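Section 4. Setting up the grow-out tanks (oyster spat)

Covers the tank room at Munville only. If you're at Pliluldale the plumbing runs the other way round, get their sheet. Hatchery side is section 3, don't start here until larvae have set and been signed over.

Questions to Evangelia Balaskas, shore office. Leave a note on the clipboard if she's out on the boat.

4.1 Before you start

Need:
– bucket of rinse water, fresh
– soft brush (the white one, NOT the deck brush)
– salinity meter, calibrated that morning
– thermometer, the long one
– mesh trays, one per tank plus a spare
– filter socks, clean and dry
– tank log and a pencil. Pens die in there.

Check the board by the door. If a tank has a red tag it's out of service. Leave the tag alone even if the tank looks fine.

Wash hands and forearms. No sunscreen, no bug spray, no hand lotion. Spat are tiny and they filter everything. We lost a whole tray in August and sunscreen was the best guess anyone had.

4.2 Rinse and fill

1. Close the bottom drain. Quarter turn, handle crossways to the pipe.

2. Rinse the tank walls with fresh water and the soft brush. No soap. Get the corners and the lip under the overflow, stuff grows there.

3. Open the drain, let it all out, close it again.

4. Fit a clean filter sock on the inlet. Pull the drawstring tight and tuck the tail in. A loose sock blows off as soon as the pump comes up and then you've got worms and barnacle larvae in with the spat.

5. Open the inlet valve halfway. Watch it for the first couple of inches. If the water's brown, shut it and wait for the tide to turn.

6. Fill to the black line. It holds 100 gallons at the line. Don't go over, the trays float.

7. Shut the inlet. Write the time in the log.

Note: on a falling tide the fill is slow. Normal. Don't crank the valve all the way to make up for it, the sock can't take it.

CAUTION: floor is slick during filling. Boots on. Keep extension cords on the hooks and off the floor, always.

4.3 Air and flow

1. Drop the air stones in, one at each end. Not in the middle, it piles the spat up against the walls.

2. Turn the air on low. You want a gentle roll on the surface, no splashing.

3. Start the recirculating pump. Listen. A hum is good. A rattle means there's air in the line – shut off, open the bleed screw on top, wait till water comes out steady, close, start again.

4. Set the flow with the blue valve. Start low. Too much flow and the small ones wash off the mesh.

5. Let it run for 50 minutes before anything alive goes in. Go do something else. Come back and check the overflow isn't dripping on the floor.

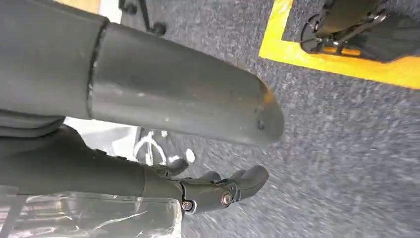 4.4 Checking the water

1. Take temp at mid depth, away from the air stones. Hold the thermometer there until it stops moving.

2. Salinity next. Rinse the probe in fresh water, shake it off, then dip. Rinse again after. A crusty probe reads wrong and we end up chasing a problem that isnt there.

3. Compare both with the number on the spat transfer slip. Tank and transfer bucket should be close. If they're off, float the bucket in the tank with the lid cracked until temps match. For salinity, add tank water to the bucket a cup at a time and wait between cups.

4. Write both readings in the log, even if they're the same as yesterday. Especially then.

Note: Cherkaoui meters (the gray ones) drift when they're cold. Leave on for a few minutes before you trust it. The old yellow meter is for rinse water only.

If salinity drops after heavy rain: stop the inflow, run on recirculation only, tell the shore office. Do not dump salt in. People have tried that.

4.5 Loading the spat

Two people if you can. One pours, one holds the tray.

1. Set the mesh tray on its brackets. All four corners down. Press on each one.

2. Wet the mesh. Dry mesh sticks to them and pulls the shells.

3. Pour from the bucket slowly, low to the water, moving side to side. No dumping.

4. Spread with wet fingers if they've clumped. One layer deep. If they're two deep, use the spare tray.

5. Rinse the bucket into the tray with tank water. There are always some left on the sides.

6. Lid on. Lids keep the gulls off and the light down.

7. Label the lid with batch letter, date in, your initials. Tape on a dry lid only, it falls off otherwise and then we don't know whats in there.

CAUTION: never lift a full tray one handed. They bend in the middle and the spat slide straight off.

4.6 Feeding, first week

Algae comes from the green jugs in the cold room. Swirl, don't shake. Smell it. If it smells like eggs, toss it and open another.

First feed goes in one hour after loading. After that, morning and late afternoon for 7 days. Amount is on the chart inside the cold room door, goes by tray weight. Pour it in front of the pump outlet so it gets mixed.

Stop recirculating flow through the filter while feeding (red lever down) or the filter eats the food. Lever back up after. Set a timer for this one. Everybody forgets the lever.

Water should go from greenish to mostly clear between feeds. Still green at the next feed = skip it and note it. Clear too soon = they're hungry, tell Evangelia before you change anything.

4.7 Daily

– look at every tray, lid off, with a flashlight
– shake trays gently under water to clear the droppings
– swap the filter sock
– wipe the overflow screen
– temp and salinity, both, log
– pick out dead shell. Gapers go in the lidded pail, count goes in the log

Trays get moved to the next mesh size when most of the spat stay on the sorting screen. Screens are in section 5. After that they go out to the Greltstead beds, as long as the water out there is over 50 degrees.

4.8 If something's wrong

Pump stopped, air still on: fine for a while. Check the breaker, reset once. If it trips again leave it off and call.

Air and pump both stopped: battery bubblers, shelf over the sink. One per tank. Then call. Don't feed.

Foam on top: usually overfed. Skip a feed, change a third of the water.

Spat all closed and not feeding: check salinity first, then temp, then who was in there last and what was on their hands.

Tank level dropping: drain handle got bumped. Crossways is closed.

Next: Section 5, Sorting and screens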